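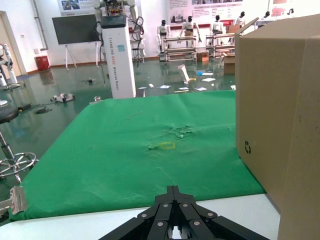

9 April 2026, cloth task, wrist cam

Picked up where Dindo left off. Goal for today: get the crease detector to stop firing on things that aren't creases, then see if the planner picks sane grasp points on the green cloth.

Detector first. Ran the old weights on the logged set, 551 frames. It finds the crumpled bit near the middle OK most of the time. Also keeps marking the little yellow rectangle just below it as a fold corner. High score too, which is annoying. Faint line farther up the cloth gets picked up on and off, threshold is right on the edge there. Not sure we want it gone, could be a real fold line. Leave for now.

Tried:
- hue mask before the edge step. Kills the yellow mark, but leaves a hole and then the hole has edges. Dumb.
- fill the hole with median green, then edges. Better. 27 frames still bad.
- smaller window on the depth filter. No change, reverted.

Table segmentation is a seperate mess. White table, pale strip along the near edge, and the glossy floor throws the overhead light back so the floor sometimes comes out as "table". Phúc says clip everything past a fixed depth and move on. Did that. Works, ugly, hardcoded in cinumo_seg.yaml, do NOT merge to main like that.

Planner: the cardboard box on the right isn't in the collision scene. It's close to the gripper, and two of the candidate approaches swing right through where it stands. Added it by hand as a plain box, forgot the open flap on top, added a second slab for the flap. Clamp on the left edge also added, padded generously. Candidates drop a lot after that but what's left looks reachable.

Timing: replan was 1903 ms with the new collision objects. Too slow. Most of it is the checker going over the finger meshes, bolt heads and all. Swap those for capsules, Genowefa has a script for it somewhere (in the Bonby repo? ask).

Background: people detector is on by default in this launch file and it puts person boxes on the humanoids along the back wall. Planner then slows down for them. Turned off for log replay only. Tadeusz wants it on for anything live, agreed.

Open:
- capsule fingers
- flap angle is eyeballed, measure it
- retest the fill trick on a cloth that isnt green
- ask Gus if the gripper mask is from before or after the last hand-eye calib, it looks shifted to me

Config saved as isutmont_cloth_b, weights unchanged.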